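Notebook, picture card set, bench by the window
April, started 9:40

Second pass through the picture cards today. The plan was to go through the Nanmont set, pull anything with damage, and decide what gets reprinted before the set goes to Sasmont. Dornberg gets theirs after that, and they have been told it may be a while.

The set should be 26 cards. I had 26 out of the box, so nothing has gone missing since the last entry. Of those, 21 are fine to go out as they are. The other five are listed further down.

Wiped the table before starting, dry cloth only. The smudges don't come off that way. I tried a damp cloth on one patch near the wall side and it made little difference, so I left the rest. It doesn't affect the cards. If anyone wants to have another go at it, please do it at the end of the day so the top is dry by morning.

Cards went down one at a time, face up, no particular angle. I looked at the corners first, then the edges, then the print. Corners are where nearly all the wear is. The blue ones show it worst because the stock is white inside and any fraying stands out against the color. The yellow ones could be just as worn and I would have to hold them up to the window to see it.

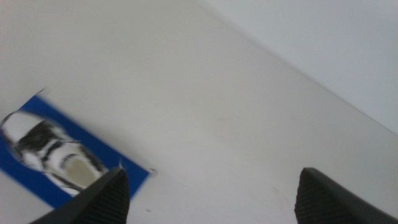

Qusai Rawashdeh
Workshop technician, print and materials

The sneaker card is the one I keep going back and forth on. The picture itself is good: white shoe with the black on it, tan insole showing, plenty of contrast with the blue. It reads from across the room. But the corner has a small pale spot where it has frayed. I ran a fingernail along it and it felt soft, so it will get bigger with handling. Put it down for reprint.

Pulled cards:

sneaker, blue, corner frayed
teapot, yellow, crease across the spout
umbrella, green, long scratch in the print
key, blue, two corners soft
lemon, white, edge stained, probably coffee

The teapot crease is old, it's in the notes from the first pass. I missed the lemon last time or it is new.

11:15. Tried the corner punch on 2 spare blanks. The idea is that a rounded corner won't fray as fast as a square one. First blank came out clean. Second one tore a little on the underside, which I think is the punch needing a new blade and not the card stock. Poduval stock is a bit thicker than what we had before and the old blade has done a lot of cutting. Ordered a blade. Not punching any real cards until it's here.

Also tried sealing a cut edge with glue stick, thin layer, wiped off with a finger. It looks fine but leaves a shine along the edge that you notice when the card is tilted. Would use it on a card that is going to be kept in the workshop. Wouldn't send one out like that.

Question for whoever does the print file: can the shoe go in a little smaller on the reprint? If we round the corners I want more blue between the heel and the edge. The umbrella has the same problem at the handle. The rest have enough room.

1:30. Put the good ones back in the box with the divider, pulled ones in the envelope taped inside the lid. The envelope is marked with the card names. Please don't put them back in the stack even if you need a full set for something, ask me and I'll print a temporary one.

Still to do: match the blue. The last reprint came out slightly purple next to the originals and I don't want two blues in one box. I'll print a strip of test patches when the new cartridge is in and lay it next to the key card.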